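Small Parts, Sorted – Gallery
Flendstead workshop pages
20 November 2025

The Flendstead store has held loose chargers, leads and adapters since the building opened. In January we began sorting them by connector type, and the count passed 3,000 items last week. Fouad Zerouali set up the categories and I did most of the labeling. The gallery covers power adapters only. Cables have their own page, filed under Rullesberg.

Notes on method

Each adapter is checked for case damage, then for a clean port, then for output under load. Cosmetic wear is recorded but does not affect the grade. A cracked case or a loose port means the part goes to recycling. Adapters with no legible rating are set aside until they have been measured on the bench.

Output is tested at 700 mA for 17 minutes. Voltage is read at the start and at the end. A drop beyond the limit on the Fileck sheet is a fail – the limit is the same for every make.

Grades are A, B and R. Grade A parts go back into general use. Grade B parts work but have marks or a stiff port, and they stay in the building. Grade R is recycling. The grade is written on the bag and never on the part.

Ports are inspected under a desk lamp before anything is plugged in. Lint is removed with a dry wooden pick. Compressed air was tried and dropped, as it tends to push debris further back.

Single-port adapters, white
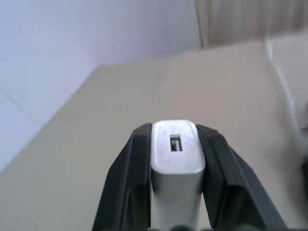
White USB adapter, one port, rounded corners. Faint gray smudges and scuffs on the glossy end face. Wear of this kind is entered as cosmetic.

Thảo Tăng writes that scuffs on glossy cases often come off with a damp microfiber cloth and a little dish soap, and she would clean first and grade second. She also asks for the port orientation to be logged, as it decides which adapters fit side by side on the Robles power strips.

Orientation will be added as a column on the next revision of the sheet. Cleaning stays after grading for now – the bench has no drying rack.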